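The Grip That Closed Too Soon

Fivby's test cell at Clastholm logged 3,146 pick cycles before anyone noticed that the gripper was lying about where its fingers were. The error was small, under a millimeter at first, and it grew only when the arm changed direction quickly. By the time a part was dropped in June, the position reading and the real gap between the jaws differed by 4 millimeters.

The controller did what it had been told to do. It read the motor encoder, computed the gap and reported a secure grip. The encoder sits on the motor side of a small coupling, and the coupling had begun to slip on its shaft. Everything upstream of the slip was correct. Everything downstream was a guess.

Jayson Tolentino, who runs maintenance for the cell, found the fault by hand. With the drive powered down and locked out, he held the motor shaft and pushed on one finger. It moved. The set screw on the coupling had backed out by less than half a turn.

"We had force data the whole time," Tolentino says. "The current trace was low on every bad pick. Nothing in the program was looking at it."

The dropped part damaged a fixture and nothing else. The second finding of the review was more serious. On a failed grip, the program retried the pick at 75 percent of full speed, with no check on whether a person had stepped closer to the arm in the meantime. The retry had been written for an earlier layout, in which the cell was fenced. The fence came down when the work was moved to an open table — the retry stayed.

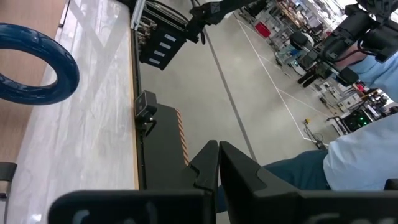

Smits, the integrator, changed two things. A grip now counts as secure only if position and motor current agree, and a mismatch stops the arm instead of starting a retry. Restarting takes a manual reset. The slip itself was handled with thread-locking compound and a torque mark across the screw head, inspected every 4,000 cycles.

The new check has a cost. Soft parts draw little current when gripped, and the cell stopped repeatedly on good picks during the first week. Smits now loads a separate current limit for each part type, using a table kept in Stisent, the plant's job software. A wrong entry there would bring back part of the original problem, so edits require a second sign-off.

Tolentino would still like a sensor on the finger side of the coupling. The request is in next year's budget.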